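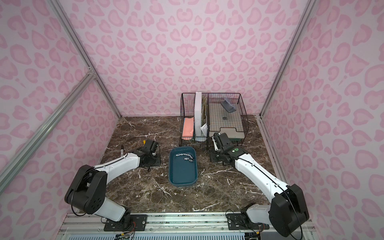 2 min read

Gift Packer and Delivery Assistant (part-time), Bonalora

Bonalora sends hampers, fruit baskets and dried flower gifts to homes and offices in Ludance and the villages near it. We are looking for a person to join our packing room for 30 hours a week, starting in July.

Your work will be to prepare the orders of the day, write the gift cards by hand and help our driver with the afternoon round. Every card must be copied exactly as the customer has typed it, also when the spelling looks strange to you. If a name or an address is not clear, you telephone the customer before the parcel is closed.

The shift begins at 7 in the morning and we work 5 days. Tuesday is the day of the big delivery from Ostrowski, our supplier of baskets and ribbon, so on this day we cannot give free time in the first half of the morning.

What we ask from you:

Clear handwriting in English
Good care with glass jars and bottles
You can lift a full hamper and carry it up the stairs
A driving licence is welcome – but you can apply without it

Experience in a gift shop or at a florist is useful. We will teach you our way of tying the bow, and it normally takes a few days before the hands remember it. For the first 2 weeks you will work beside a colleague.

We pay every month, overtime before Christmas included, and staff can buy our gifts at cost price. Work clothes are given by us. The bus from Cindov stops in front of our door.

To apply, please send a short letter and your CV to the Bonalora packing room, and write reference 1054 on it. We would be glad if the letter is written by hand – one page is enough. We answer to all applicants, and the interview includes one hour of paid trial packing.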